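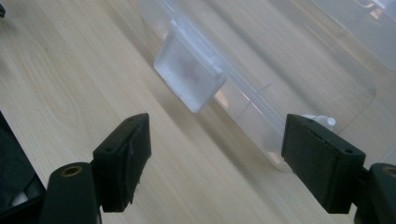
# Dostero small parts box: notes on packing and table clearing

I wrote it for people who will sort small parts at the Nelell workshop in Staverport after me, so that we all use the same words and the same order of work.

## The box

- Clear plastic, with a latch tab on the front. The tab is a bit frosted, so it is easy to find with the eye.
- Built in steps: the rear section is higher, the front compartment is low and open.
- Small white caps go in the front compartment. Dark parts go in the middle.

The clear walls are practical, but they have one weak side. You see the wood of the table through them, and a pale part can hide very well against it.
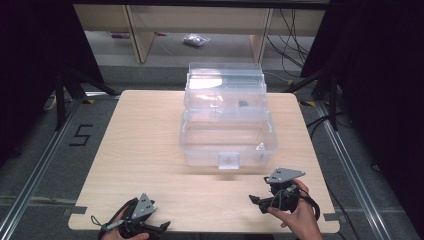
For this reason I always look into the box from two directions before I close it. First from the front, then from the left side. Please do not shake the box to check if it is empty - the caps jump into the wrong section.

## Order of work

1. Wipe the table with a dry cloth.
2. Put the box on the table with the latch toward you.
3. Place the parts, large ones first.
4. Close the latch and carry the box to the Laaksonen shelf, level 4.
5. Look over the table again.

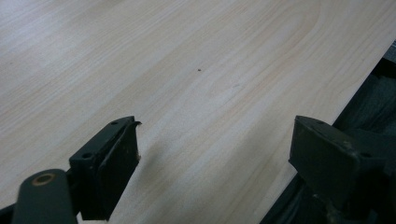
*Table top, pale wood grain.*

## Words used in the notes

| Word | Meaning |
|---|---|
| tab | the latch on the front of the box |
| cap | small white plastic piece |
| speck | anything on the table too small to pick up with fingers |
| clear | no box and no parts on the table | 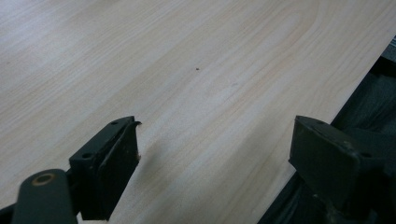
"Clear" and "clean" are two different states in my notes, and I ask you to keep them separate. A table is clear when all parts are back on the shelf. It is clean only after the second wipe. One tiny dark speck near the middle of the top is enough to write "clear, not clean", also when you do not know if it is a crumb or a mark in the surface. If it stays after wiping, write "mark".

## Known gaps

- The lid is not described yet. I will add it in May.
- Section 7 of the old list used "lock" for the tab. I changed it everywhere I could find it.

Last edit: April 12, 2020, Upendo Ndung'u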